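Gotport Town Soccer Club seeks a women's head coach

Gotport Town is looking for a head coach for its women's first team, to start in October. The last coach left for a club with a roof on its bench. We wish her well and have stopped checking the other club's results, mostly.

We play in the regional amateur league, where last season we finished 7th out of 8. The team below us folded. Before anyone calls that a rebuilding job, the squad is young, it's fit, and it lost a lot of games by one goal. It also lost one by 6, in the rain, at Tokska, and the new coach will hear plenty about that.

Home games are at Baler Field, named for the equipment that used to be parked on it. The drainage is good at the north end. Visiting teams tend to win the coin toss and choose the north end.
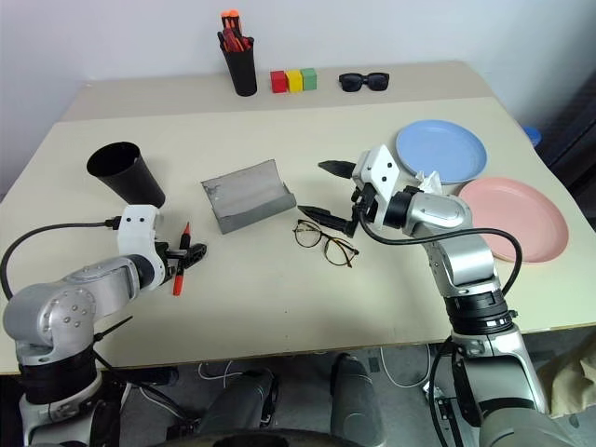 Perry, Club Secretary
Posted June 27, 2020

What the job involves

You'll run two evening practices a week and take charge on game days, home and away. You'll pick the team, and then you'll pick it again when the goalkeeper's shift changes. The squad list has 22 names on it, and all of them believe they're midfielders.

You'll also work with our youth coach so that the older girls have a clear way into the senior side. At present the way in is that somebody gets hurt.

The club pays a season stipend, which we'll discuss with anyone we interview. It won't change your life. We cover mileage to away games, league registration and a jacket. The jacket comes in large.

What we'd like from you

A current coaching license, or proof that you're working on one. At least two seasons coaching adults or older teens. A driver's license. First aid training, or a willingness to take the course before the first game. You'll need to pass a background check, and we pay for it.

Playing experience is nice but we won't insist on it. Several of our worst coaches were excellent players and mentioned it often.

We'd like somebody who can set up a defense on a corner kick. If you have strong views on zonal marking, please bring them, along with some patience for the rest of us.

The season

League play runs fall through spring, with a break when the field freezes. The schedule hasn't been confirmed and may move, so tell us about any dates you can't do. The one fixture you can't miss is the Mallet, played every year against Tokska for a trophy that is, in fact, a mallet. They have it. We would like it back.

How to apply

Send a one-page letter and a short coaching résumé to the club secretary through the contact form on this site. Include two references, one of them from a player you've left out of a team. Interviews will be held by video call, followed by a trial practice session with the squad once the league allows it.

Applications stay open until the job is filled. Questions about the stipend, the schedule or the north end can go through the same form.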